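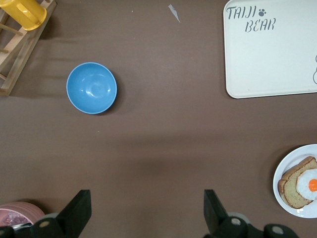
The Great Dish Rack Reckoning

2026-05-03

I own a wooden dish rack because of a weak moment in December, when I believed I was the sort of person who would oil a wooden dish rack. I have oiled it zero times. It has pegs, and the pegs are spaced for plates designed by someone who has met only one plate.

The yellow mug rides on top of it, on its side. The mug has its own hook on the wall, a perfectly good hook, and it has never spent a full night there.

So this weekend I cleared the kitchen table and started over, with the rule that anything I wanted to keep had to earn its way back into the cupboard. Irina Mihăilă, who lives upstairs and has opinions, came down to supervise. She brought no dishes of her own and sat in the good chair.

The light blue bowl passed right away. It's my oatmeal bowl, my cereal bowl and, on bad evenings, my ice cream bowl, and I don't intend to discuss portions.

The white plate stays too, as the last survivor of a set from Coman that was once 9 strong. I can account for two of the others.

Then there's the tray. It's cream-colored, it says TAIJI BEAR in gray letters with a little paw print next to the name, and I have no plans to part with it. Irina wanted to know what a Taiji Bear was. I said he was a bear with discipline. She said one of us should have some, and looked at the rack.

The tray is too big for the cupboard, naturally. It's too tall for the shelf over the stove and too wide for the gap beside the fridge – I tried it both ways, then the first way again. For now it lives on the table, where it has yet to collect anything.

Final score after 60 minutes: everything kept, nothing donated, table wiped, more or less. There was still a scrap of something pale on it when I'd finished. I'm leaving that for the next reckoning.

If anyone has actual advice on oiling a rack, the comments are open. Please don't tell me to buy a metal one. Irina already has.

Contact | © Despina Căpraru | Back to top

We use cookies to remember your preferences. Accept / Manage settings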